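4.2 A copa como posto de trabalho

O segundo caso do estudo é a copa da Plavbridge, em Baston, onde 34 pessoas almoçam em turnos e a louça sempre foi a tarefa que ninguém queria. Foi também o caso que mais nos entusiasmou! As duas funcionárias da copa participaram do projeto desde abril, escolheram quais tarefas passariam primeiro ao sistema de dois braços e discutiram conosco cada etapa na cozinha simulada, antes de qualquer instalação. A Figura 4 mostra a tarefa de retirada de talheres nesse ambiente, com a garra aberta sobre um garfo dentro da cuba.

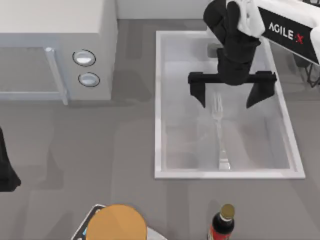 Figura 4. Retirada de talheres na cozinha simulada: garra aberta sobre o garfo.

O que muda no dia de quem trabalhava na pia? O tempo antes gasto com a louça passa para o preparo das refeições e o controle do estoque, e surge uma função nova, a de supervisionar os braços e decidir quando interrompê-los.

Essa função nova merece atenção. Nas entrevistas, as funcionárias falaram com gosto do planejamento do cardápio — uma atividade que antes ficava para o fim do expediente — e pediram autonomia para alterar a ordem das tarefas sem passar pela equipe técnica. O pedido foi incorporado ao protocolo Warnum. Resta a questão do reconhecimento formal: a descrição do cargo continua a mesma, e a supervisão ainda não aparece nela. Voltamos a esse ponto na seção seguinte, ao comparar a copa com a oficina da Priedītis.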